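# Session 4: The Guest List, the Seating Chart, and the Timeline

Notes for the evening course in wedding and party planning, February 2025

Hi everyone. A few of you asked for these in writing after last session, when I talked too fast and ran out the clock on the venue contract stuff, so I'm typing up tonight's material properly. Bring a pencil, because we're doing the seating exercise by hand and you will erase a lot. 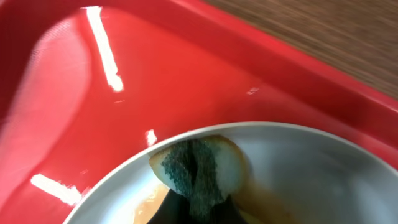 We start with the guest list, and I want you to do it before you look at one single venue. I know, I know. Everybody wants to go see the barn with the string lights first. But if you fall in love with a barn that seats 83 and then sit down and write 100 names, you've got a very unpleasant month ahead of you. I've watched couples argue more about those seventeen people than about the entire rest of the wedding.

## Building the list

Get both halves of the couple to write their own list, separately, without talking. Parents write one too if they're contributing or if they're just the kind of parents who will have opinions (most are). Then put everything in one spreadsheet. You want a row per person, and I mean per person, so "the Whitcombes" is not an entry. How many Whitcombes? Are the kids coming? Does the oldest one have a girlfriend now?

Columns I use:

- First and last name, spelled the way it should appear on a place card
- Household, so you know how many invitations to print
- Whose guest (partner one, partner two, parents, shared)
- Group: A for must be there, B for would love to have
- Invited to: ceremony, dinner, or both
- Reply
- Meal choice and allergies
- Table
- Gift received, thank-you sent

That last one seems silly now. In June, when you have a stack of boxes and no idea who gave you the salad spinner, it'll be your favorite column.

### A word on the B list

People get squeamish about this. Rangi Whitcombe asked me last week whether it was rude to have one at all, and my answer is that it's only rude if the B list finds out. So: send the A invitations early, set the reply date early enough that you have a window, and send the B invitations with a *different reply card* that carries a later date. If a guest gets a card in the mail with a reply date that has already passed, they know exactly which list they were on. Print two versions of the card. It costs very little and it saves a friendship.

Keep households and friend groups on the same list, too. If you've got five college roommates, don't put four on A and one on B. They talk to each other!

### Plus-ones

Pick a rule and apply it to everyone. Some rules I've seen work:

1. Everyone over eighteen gets a guest.
2. Married, engaged, or living together gets a guest, by name.
3. Only partners you've personally met.

Number three is the cheapest and causes the most hurt feelings. I usually steer people to number two, with an exception for guests who won't know a soul in the room. If your old boss is flying across the country alone, let her bring somebody.

Write the guest's name on the envelope whenever you know it. "And Guest" is fine when you don't.

## Replies

You will not get them all back on time. Plan on it. Set your reply date a good week before the caterer needs the final number, and use that week for phone calls. Split the calls up: each half of the couple calls their own people, and parents call the aunts. Text is fine for friends. Keep it short and cheerful, something like "Hi! We're giving the caterer our numbers on Friday and want to make sure you're in. Can you make it?"

Hiyori Oda brought up numbering the reply cards, and I forgot to write it on the board, so here it is. On the back of each card, in light pencil, put the row number from your spreadsheet. Somebody always mails back a card with a meal circled and no name on it. With the number you can look them up in two seconds.

A question that came up: what do you do when a card comes back with extra names written in? Call them. Don't email, call. "We're so glad you can come, and I'm sorry, we were only able to seat the two of you." Then stop talking. The urge to fill the silence with "but if there's room…" is strong, and you have to sit on your hands.

## The seating chart

You can skip a seating chart for a cocktail-style party. For a sit-down dinner, please at least assign tables, even if you leave the chairs open. Otherwise the first forty people spread out with their coats on the chairs, and the last couple through the door ends up sitting apart.

How I do it, with paper:

Cut a big sheet into circles or rectangles to match your real tables. Write each guest on a small sticky note. Use one color for each side and a third color for shared friends. Then:

- Place the couple first, then the parents and grandparents.
- Grandparents go away from the speakers and on an easy path to the restroom.
- Put anyone who needs a wheelchair or a walker at a table edge with open floor behind it.
- Fill the other tables starting from the people who are hardest to place. Save your easy, talk-to-anybody friends for the end. They're the glue, and you'll want them spare.
- Don't make a table of leftovers. Everyone at it will know what it is.

Divorced parents who don't get along can each host their own table, same distance from the couple. I've done this a dozen times and it settles things down nicely, because each of them has a job to do.

Kids: under six, sit them with their parents. Older than that, a kids' table near (not next to) the parents is usually a hit. Crayons, yes. Markers, no.

**Exercise for tonight.** In your packet there's a made-up list for the Sugawara–Kvaran dinner, with my thanks to Yoshinori and Tove for letting me borrow their last names and swearing to me that none of the feuds are real. You have ten round tables of ten and 83 confirmed guests. The venue would like you to drop a table if you can. Work in pairs. We'll compare after the break, and I want to hear what you did with Uncle Number Three.

## The day-of timeline

I teach this backward, starting from the moment you have to be out of the building. So if the contract says everyone's gone at eleven, including the band and the rental chairs, music ends at ten. Last call is at nine thirty. Cake is before that, because the older guests leave after cake and you'd like them to get some.

A sample for a four thirty ceremony:

| Time | What's happening |
|---|---|
| 1:00 | Flowers and rentals arrive |
| 2:30 | Couple dressed |
| 2:45 | Portraits and wedding party photos |
| 4:00 | Guests start arriving, music on |
| 4:30 | Ceremony |
| 5:00 | Drinks, family photos |
| 6:15 | Guests seated |
| 6:30 | Welcome, dinner |
| 7:30 | Toasts |
| 8:00 | First dance, open floor |
| 9:00 | Cake |
| 9:30 | Last call |
| 10:00 | Music ends, cleanup |
| 11:00 | Doors locked |

Look at the gap between two thirty and four. Photographers fill it. Hair and makeup eat it. Either way, protect it, and feed people in there! Sandwiches, nothing with red sauce. I've seen a groom go pale during the vows on one granola bar and a coffee.

Family photos go much faster with a written list of groupings and one loud relative in charge of rounding people up. Give that person the list the day before. Start with the biggest group and let people peel off to the bar as they're done.

Toasts: three speakers, three minutes each, and tell them so in writing. They'll go five. That's fine, you've got half an hour. If you tell them five they'll go nine, and the kitchen will hate you.

### Who gets a copy

Make two versions. The long one, with phone numbers and load-in times and who's getting paid when, goes to vendors and to whoever is running the day. The short one is half a page and goes to the wedding party and parents. Your mother doesn't need to know when the linen truck comes — she'll go out and meet it.

Tsutomu Higuchi suggested putting the address of the loading door on the vendor copy as well as the front entrance, which I've now added to my own template. Florists drive vans. Vans can't park out front.

## Quick note on tips and final payments

We'll cover budgets properly next time, so just this for now. Put every tip and balance in its own labeled envelope, seal them, and hand the lot to one trusted person who isn't in the wedding party. If your sample budget has 3000 set aside for day-of payments, that's a lot of cash to have rattling around in a bridesmaid's purse.

## For next session

- Finish your seating chart if you didn't get through it. Keep the stickies on, I want to see the crossed-out ones.
- Draft a backward timeline for an event of your own. It doesn't need to be a wedding, a retirement party or a big birthday is fine.
- Read the catering contract in the packet and circle anything that mentions a final count, a minimum, or a date.
- Rangi and Hiyori, you have my good scissors.

Room's the same, start time's the same. If you're going to miss it, send me a message and I'll save you a packet.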